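Wasedus Tests Shared Return Bins in Lirkdale

LIRKDALE, January. Wasedus has put gray return bins into its Lirkdale kitchens, and it is not promising much. Earlier sorting plans were dropped within 7 weeks.

"People said a bin would fix the sink. I doubt it," said Mererid Powell, kitchens manager. "I'll believe it when the plates come back."

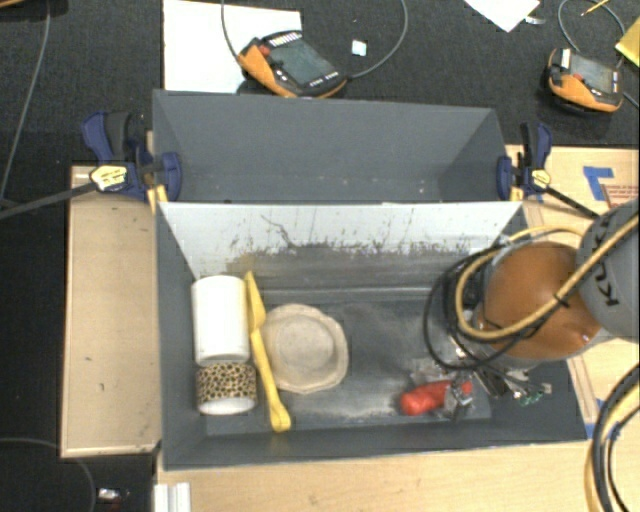
Two gray bins set edge to edge, the front one holding a scalloped beige plate or bowl and a leopard-print cup.

The bins are secondhand and scuffed. Wasedus will not buy new ones before the trial ends. Results go to Khrystyna-Mariia Kostiuk at the Trernach office.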